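Saturday, workshop

Salta is the name we gave the arm in the shared workshop at Mitley. The controller is a Trurniseck board, which I still don't much like. Nothing went near the real hardware today. I wanted the wrist view working in the simulator first.

Morning

Rebuilt the gripper model from the new finger drawings. Maximum opening is now 115 mm, up 6 on the old set. The first import came in with one finger mirrored the wrong way, so its pad faced outwards. Fixed by flipping the axis in the joint file and exporting again. Moved the camera mount back 8 mm. Both fingers are now in view at full opening, with a wooden cabinet door at lower right. The room is still very dark on the left, and shadow edges come out as little steps. Shadow map resolution is the first thing to try.

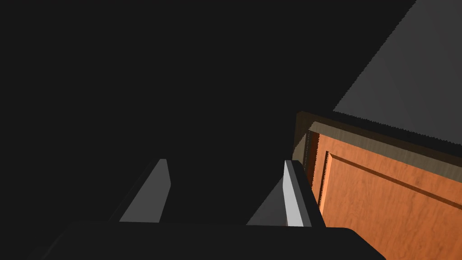
Afternoon

Raised the shadow map one setting. Frame time went up by 3 ms, acceptable. Added a weak fill light over the left of the room and left the main lamp alone.

Ran the Tse planner on the approach to the door. It refused twice with a collision between the wrist and the base. The collision mesh was still the old one. Replaced it and the path solved.

To do: give the door a handle in the model, check the finger pads against the printed parts, order M3 inserts. Bench is booked by the lathe people until six, so wiring waits.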